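Buy the simple gripper first

Every year our purchasing round fills up with requests for hands that have more joints than the last lot. I think we should stop. Over December we ran 700 picks with the Trotum, which has plain round fingers, and 408 with the Nesevham. 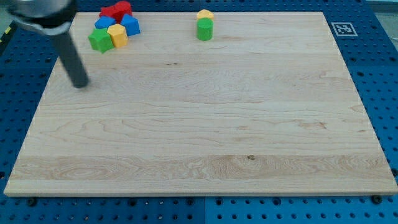 Manipulation Group, Zapata Robotics Laboratory

Coloured plastic blocks pushed up against each other are a fair test. The finger has to come down close to the board and find a gap between faces that touch. The Nesevham did this well when its calibration held, but Facundo Sosa spent 47 hours on calibration. The Trotum took an afternoon – and most of that was cabling.

Joaquín Escobar argues that students need to learn on complex hardware. They can, in second year.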